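Irimport lance Plandier, le service qui trie et rend les objets oubliés dans les bureaux partagés

Communiqué de presse, novembre

La société Irimport, spécialisée depuis longtemps dans l'importation de mobilier et de rangements pour les entreprises, annonce l'ouverture de son nouveau service Plandier. Ce service s'adresse aux gestionnaires de bureaux partagés, de salles de réunion et de résidences d'affaires, qui doivent conserver chaque mois une grande quantité de petits objets laissés par leurs visiteurs. Plandier propose de les collecter, de les trier, de les garder dans de bonnes conditions et de les rendre à leur propriétaire quand celui-ci se fait connaître.

Le service a été préparé pendant plus d'une année avec le réseau d'espaces de travail Tedum, qui a accepté d'ouvrir ses portes pour une période d'essai. Pendant cette période, 61 salles ont participé et environ 900 objets sont passés par les tables de tri. Une partie de ces objets est déjà retournée chez les personnes qui les avaient perdus. Les autres sont encore gardés, avec une étiquette et une fiche, dans l'atelier d'Irimport.

Un problème quotidien et peu organisé

Dans la plupart des bureaux partagés, les objets trouvés finissent dans un tiroir de l'accueil ou dans un carton placé sous un comptoir. Personne n'est vraiment chargé de ce carton. Les chargeurs se mélangent avec les gants, les clés avec les stylos, et quand un visiteur téléphone pour demander si on a retrouvé ses lunettes, l'employé de l'accueil doit vider tout le carton devant lui. Cela prend du temps, et la réponse donnée au téléphone est souvent incertaine.

Irimport connaît bien cette situation par ses propres clients. En livrant des meubles, les équipes de la société ont souvent entendu la même demande : existe-t-il un rangement adapté pour ces choses que l'on ne peut pas jeter, mais que l'on ne sait pas où mettre ? La première idée était de vendre simplement un meuble. Après plusieurs discussions avec Tedum, il a été décidé de proposer un service complet, dans lequel le meuble est seulement une partie.

Le bac métallique, première étape du tri
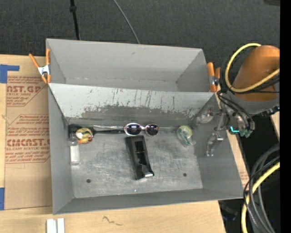 Le tri de Plandier commence toujours dans un bac en tôle grise, posé sur la table de l'atelier. Irimport a choisi le métal après avoir essayé des paniers en tissu et des caisses en carton, qui se déformaient trop vite. Le bac est partagé en deux compartiments ouverts vers le haut. Le plus large reçoit les objets à identifier, par exemple une paire de lunettes de soleil à monture rose pâle et brillante, ou un appareil noir et allongé qui ressemble à une agrafeuse de bureau. L'autre compartiment sert aux objets qui ont déjà leur fiche et qui attendent leur sachet. La cloison inclinée entre les deux est bien rayée et son revêtement a disparu par endroits, ce que les équipes acceptent volontiers pour un outil de travail. Pour les objets délicats, Irimport prépare maintenant un fond amovible en feutre, qui sera livré avec les prochains bacs.

La règle de l'atelier est de ne traiter qu'un petit nombre d'objets en même temps. Un bac trop rempli oblige à chercher, et les verres de lunettes se rayent facilement au contact des clés ou des autres pièces en métal. Chaque objet est donc sorti du bac un par un, essuyé avec un chiffon sec, observé, puis décrit sur une fiche.

Une fiche courte, écrite avec des mots simples

La fiche Plandier comporte la nature de l'objet, sa couleur, sa matière quand elle est certaine, le lieu où il a été trouvé et le moment de la journée. Si l'on n'est pas sûr de la fonction d'un objet, on écrit seulement ce que l'on voit. L'expérience chez Tedum a montré que cette prudence est utile : un visiteur qui cherche une brosse ne pense pas toujours au même mot que l'employé qui l'a ramassée.

Les fiches sont ensuite classées en 32 familles, parmi lesquelles les lunettes, les fournitures de bureau, les accessoires de toilette, les clés, les parapluies et les câbles. Le gestionnaire de l'espace de travail reçoit la liste chaque matin avant l'ouverture de l'accueil. Il peut ainsi répondre à un visiteur sans ouvrir aucun carton.

Conservation et restitution

Après la fiche, l'objet est mis dans un sachet transparent et rangé dans un meuble à tiroirs fabriqué par l'atelier Bhatia, partenaire d'Irimport pour ce projet. Les tiroirs sont peu profonds, afin que les sachets restent couchés sur une seule couche. Les lunettes et les autres objets fragiles sont placés dans des tiroirs garnis de mousse.

Pour récupérer son bien, le visiteur s'adresse à l'accueil du lieu où il l'a perdu. Il donne une description, que l'employé compare avec la fiche. La restitution peut se faire sur place ou par envoi postal, et dans ce second cas les frais sont à la charge du destinataire. Les objets non réclamés sont gardés pendant la durée fixée dans le contrat avec chaque gestionnaire. Ils sont ensuite remis selon les règles locales ou, quand cela est permis, donnés pour une nouvelle utilisation.

Deux formules pour les gestionnaires

Plandier est proposé en 2 formules. Avec la première, Irimport passe chercher les objets et assure tout le tri dans son atelier. Avec la seconde, le gestionnaire reçoit le bac, les fiches, les sachets et le meuble à tiroirs, et ses propres employés font le travail après une demi-journée de formation. Cette formule convient surtout aux grands sites, où une petite pièce peut être réservée à cet usage.

Les espaces Tedum ayant participé à l'essai continuent avec la première formule. Les nouveaux clients peuvent demander dès maintenant une visite de leurs locaux et un devis gratuit.

À propos d'Irimport

Irimport importe et distribue du mobilier, des bacs et des solutions de rangement pour les bureaux, les ateliers et les lieux d'accueil. La société travaille avec des fabricants de taille moyenne et assure elle-même la livraison et le montage chez ses clients.

Contact presse : service communication d'Irimport. Les documents de présentation du service Plandier et le catalogue des meubles Bhatia sont envoyés sur simple demande.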